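Leblanc on picking a host, again
1/17/25
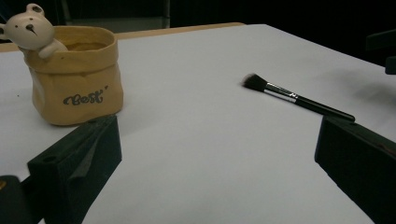 A bear figurine in a yellow pot, and a makeup brush.

Rosine Leblanc has produced the Stulura Film Awards for seven years. Two hosts quit on her in that time. She'd rather talk about the band.

"Everyone asks about the host. The host is on stage nine minutes, tops," she says. Quick call, she's between meetings.

This year it's Yurii Semeniuk, the stand-up. First time. Did the board push for him? "No. I saw him in July, called his agent from the parking lot."

And the running time? Last year's show ran way over, and the sound award got shoved into a commercial break. Letters came in. "They were right to be mad. All the crafts are back on air, full speeches." So what goes? The dance number, for one. Also the long salute to musicals, wich she says she liked more than the audience did.

The hall seats 562. Nominees get the aisles this time, after a lot of climbing over knees.

Would she do an eighth? "Ask me when the trucks are loaded." Then she had to go, Semeniuk was on the other line.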